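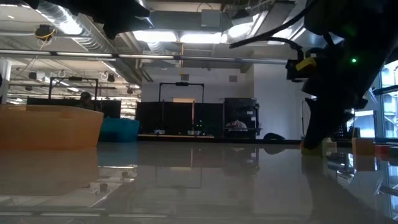 How long should I soak dried chickpeas before cooking them?

Overnight is perfect, and anything from eight hours up will do. Put them in your biggest bowl with plenty of cold water over the top, because they swell far more than you expect!

I got into cooking chickpeas from dry when we moved to Cluncombe and the nearest decent shop was a bus ride away. A bag lasts for ages in the cupboard, the flavour is so much better than tinned, and you get a pot of lovely cooking water to use in soup (I'll come to that).

What you need

A 500 g bag of dried chickpeas
Cold water
2 bay leaves
Half an onion, peeled and left in one piece
A teaspoon of salt

Step 1: Sort and rinse

Tip the chickpeas onto a tray and pick out anything shrivelled, plus the odd tiny stone. Rinse them in a sieve until the water runs clear.

Step 2: Soak

Cover with cold water and leave overnight. If your kitchen gets very warm, put the bowl in the fridge. Forgot to soak? Boil them hard for 2 minutes, turn off the heat, put the lid on and leave them for an hour. It works well enough, though the skins come off more.

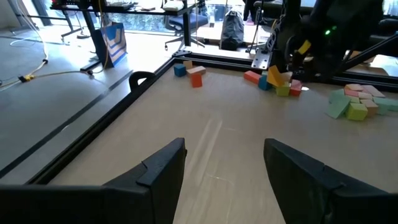
Step 3: Simmer

Drain and rinse, then put them in a large pan with the bay leaves, the onion and fresh water to come 5 cm above the chickpeas. Boil hard for ten minutes, skim off the foam, then turn the heat right down so it barely bubbles. Mine usually take 80 minutes — old ones can need a good bit longer, so start tasting after an hour. You want to be able to squash one against the roof of your mouth with your tongue.

Step 4: Salt and cool

Stir in the salt for the last ten minutes. When they're done, move everything to a shallow dish so it cools quickly, then get it into the fridge. Chickpeas left in their liquid stay plump and creamy, and oh, they make such good hummus.

Storing them

They keep for three days in the fridge. For the freezer, drain them well, spread them on a tray until hard, then bag them up so you can pour out a handful at a time. Kavinda Siddiqui wrote in to say she freezes the cooking water in an ice cube tray as well, and I've copied her ever since — two cubes in a pan of leek soup are wonderful.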